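Bench notebook, finishing room, Surkesmont
18 Jan 2026

Water rings again. Still trying to decide whether the Zirnero oil is worth what we pay for it, or whether we have talked ourselves into it after buying a case.

The claim on the data sheet is that two thin coats on a pale hardwood will resist standing water overnight. It doesn't say how thin, how warm the room is, or what counts as resisting. I have asked Cloutier (our supplier) for the test method twice since September and got the brochure back both times. Gordon Morin says every finish maker does this and I should stop being offended by it. Fine, but then somebody has to run the thing.

Setup for this round: offcuts from one board, sanded to the same grit, two coats of Zirnero on half of them and two coats of our old Hamum oil on the rest. Coats a day apart, wiped back hard after 15 minutes. Tumblers of tap water, 266 g each with the glass, left overnight with a bit of water under the foot so there was a proper ring to find. Room at 70 degrees by the wall thermometer, which I trust to within a couple of degrees and no better.
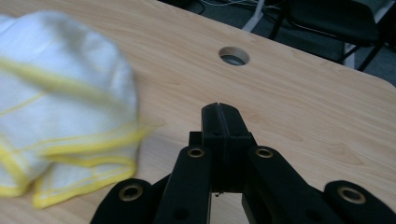
Light tabletop, wavy grain, rounded corner at the right.

What I found this morning: faint rings on all the Hamum pieces, faint rings on most of the Zirnero pieces. If I had not written the codes on the undersides I could not have told you which was which. By lunch the Zirnero rings had mostly faded and the Hamum ones had not. That might be a real difference. It might also be that the Zirnero pieces were nearer the heater. I put them there without thinking, which is exactly the sort of thing I complain about when other people do it.

Gordon's view is that fading by lunch is what a customer cares about. I half agree. A customer who finds a ring at breakfast will go at it with whatever is under the sink, and by lunch the damage is done with the scrubber.
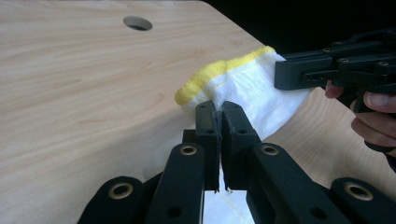

So the wiping test matters more to me than the water test, and it is the one I have least faith in. We count strokes on the old rubbing jig, damp cotton under a fixed weight, and stop when the sheen changes. Best Zirnero piece went to 2,889 strokes before I called it. Worst one I stopped at 195. Same can, same board, same day. With a spread like that I don't see how anyone quotes a single number for this stuff, and I would like to see the ones they threw away.

Possible causes, in no order I would defend: the jig foot rocks a little when cold. I may have wiped back less on the first few pieces. The low one has a patch of end grain running out at one side, and I only noticed when I turned it to the window. "Sheen changes" is also my eye, at the end of a long shift, with the overhead tubes on.

One more thing on the second coat. The sheet says it cures in five days. I can still smell it at eight. I would not put plates on it.
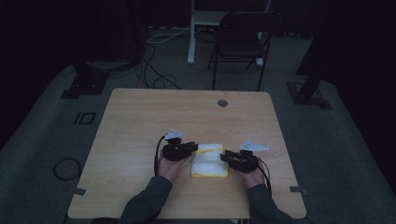

Next round

- Swap positions by the heater halfway through. Better still, turn the heater off.
- Shim the jig foot before touching anything else.
- Gordon to mix up the codes and keep the key, so I judge the rings blind. He thinks this is overkill. He can think that while he is doing it.
- Leave a few pieces bare. I should have done that from the start, and without them I can't say either oil did anything at all.
- Three coats on a couple of pieces, just to see. The sheet says never more than two and gives no grounds for it.
- Reject anything with end grain in the rubbed area. 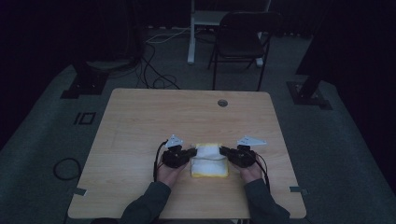 Do we switch the dining tables over to Zirnero?
Not on this evidence. Keep using Hamum on anything that ships, finish the open can on shop furniture, and look at it again after a blind round with bare controls.

Told Cloutier to hold the next case. They offered a discount - a better answer would have been the test method.

Surkesmont finishing room notebook | Contact: Gordon Morin, bench office | © Surkesmont workshop | Back to top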